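Gindthorpe Opens Its Doors, and a Few Drawers

Every June the town of Gindthorpe lets strangers walk through its old worker cottages, and every June I say I'll skip it. This year I drove 13 miles behind a hay truck to get there and paid 10 dollars for a paper wristband that took arm hair with it when it came off.

The cottages went up for the Urkura button works, which once had 1153 people on its payroll and now has a plaque. Three of the houses were open. You get a map, a pencil, and a firm warning about the stairs. I don't know what the pencil was for.

The first cottage has been kept the way it was, meaning dark. There's a parlor nobody was allowed to sit in then and nobody is allowed to sit in now, so at least the tradition holds. Our guide spent a long time on the wallpaper. I learned that the green in it came from something poisonous, and watched the whole group take one step toward the middle of the rug. The button display upstairs is better than it has any right to be. There's a drawer of rejects, all with the holes drilled off center, and I could have stayed with that drawer for an hour.

Lunch was a cheese roll from the Dulent bakery stall. It cost more than my wristband and fell apart on a wall outside the chapel, mostly onto me.

The second cottage is on Wei Lane and people still live in it, and to my mind it was the pick of the day. The tour of a lived-in house has a different feel. Everyone whispers and pretends to study the ceiling beams while reading the spines of the cookbooks. The back room was the scullery, where the laundry and the pans once fought over a single stone sink.
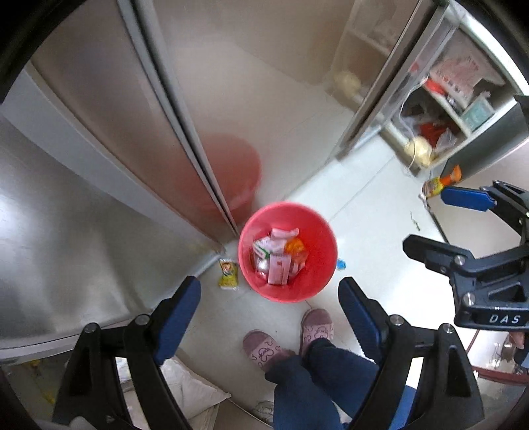

Wei Lane: a big steel refrigerator, a pale tiled floor, and a wastebasket of wrappers.

The sink went decades ago, and a man behind me took this personally. He asked where the copper boiler had been, and the drain, and the mangle, and wrote it all down. So that's what the pencil was for.

By the third cottage my feet had lost interest. It's the one with the garden, though, and the garden has a bench, and I can report that the bench is excellent. Gooseberries on one side, a leaning privy on the other, and a clear view of the line for the stairs.

Doors close at four. Park by the chapel if you can, and bring your own sandwich.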